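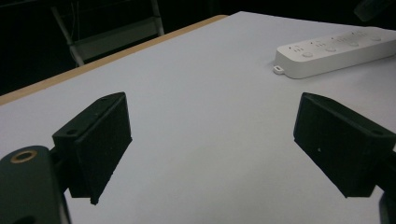 Touran Mohammadi replied on Wed 7 August: Thanks so much for writing in, and no trouble at all about the long message. Quote 428 came out at $1,023 because Pindeck priced the gripper pads as a full set — you only asked for 2 spares, so I've sent it back to be redone.

While that's with them, could you check whether your budget covers freight from Storamham? It's $99 and easy to miss, I've done it myself. 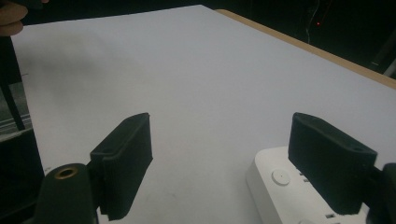 Next steps

Manolis to approve the revised quote. Order goes in before September. Ticket stays open till then.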